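Home > Newsroom > Tabletop & Kitchen

We use cookies to measure traffic and remember your region. Accept all | Manage settings

Derkel Adds Fedby Table Mat and Kobori Nesting Bowls to Fall Tableware Program

Thu 29 August

Derkel, a supplier of tableware and kitchen textiles to independent retailers, will begin shipping two additions to its household range in September. The Fedby table mat is a large-format surface protector for dining and prep use. The Kobori bowl set pairs a stainless steel mixing bowl with a smaller colored bowl that stores inside it. Both items are supplied under existing trade terms and can be combined on one order.

The Fedby mat measures 1368 mm by 900 mm and is sized to cover most of a four-seat dining table. It has a raised, rounded border. The surface is divided between a dimpled field and a finely ribbed area, with a flower outline embossed beside the ribs. The dimples and ribs limit direct contact between the underside of a bowl or dish and the mat, which reduces sticking on high-gloss tables and makes crumbs easier to lift with a damp cloth. The mat is not a trivet. Pans taken directly from a burner or oven should be set on a separate heat-rated stand.

The first production color is pale blue. Gray and cream are scheduled to follow once the opening orders have been filled. The mat ships rolled in a carton, pattern side out, and should be laid flat overnight before use. Edges that remain curled can be weighted with books or serving dishes.
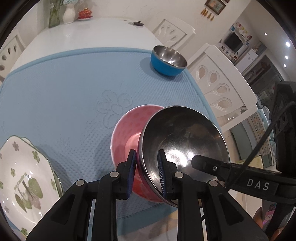
Stainless steel bowl tilted over a pink bowl on a pale blue textured table mat.

The Kobori set was developed for households that prepare and serve from the same table. The steel bowl has a brushed interior and a narrow polished rim. The smaller bowl is offered in three colors, including rose with a white rim. Mixing and tossing are done in the steel bowl, and the contents are tipped into the smaller one for serving. For storage, the smaller bowl sits inside the steel bowl, so the pair takes the shelf space of one.

Changes to the steel bowl were made after a home-use trial run by the Sondel test kitchen, Derkel's product evaluation unit. The trial logged 1293 individual pours and transfers, using dry rice, cut vegetables, pancake batter and plain water. Testers recorded spillage, grip position and the angle at which each material began to move. On the strength of those logs, the rim was narrowed and the outside of the bowl was left without a foot ring so that it can be rolled forward on its base before it is lifted.

"The difficult part of a transfer is the last part, when the bowl is nearly upside down and most of the weight has shifted to the front hand," said Rin Miyazaki, product manager for tabletop at Derkel. "A wide rolled rim holds back batter at that point and lets it run down the outside. We took the rim down until the drip went where it was supposed to go, and then we stopped."

Miyazaki said the mat and the bowls were specified together. Trial households worked on gloss-top tables, where a bare steel base tends to slide during whisking. Dimple depth on the mat was set using the steel bowl as the reference load, with the bowl empty and again with it filled to two-thirds.

Care instructions are printed on both cartons. The steel bowl may be washed in a dishwasher. The smaller bowl should be washed by hand with a soft sponge, and neither bowl should be cleaned with scouring powder. The mat should be wiped with mild detergent and dried before it is rolled. Folding will leave a permanent crease.

Each carton of Kobori bowls contains 2 sets. Mats are packed singly. Retailers with an open account may order through their regional representative, and replacement bowls will be sold separately under their own item numbers. Sample requests should state the color required and the delivery address of the store.

Filed under: Table Mats, Mixing Bowls, Trade News

Derkel Press Office | Contact | Trade Accounts | © Derkel. All rights reserved. | Back to top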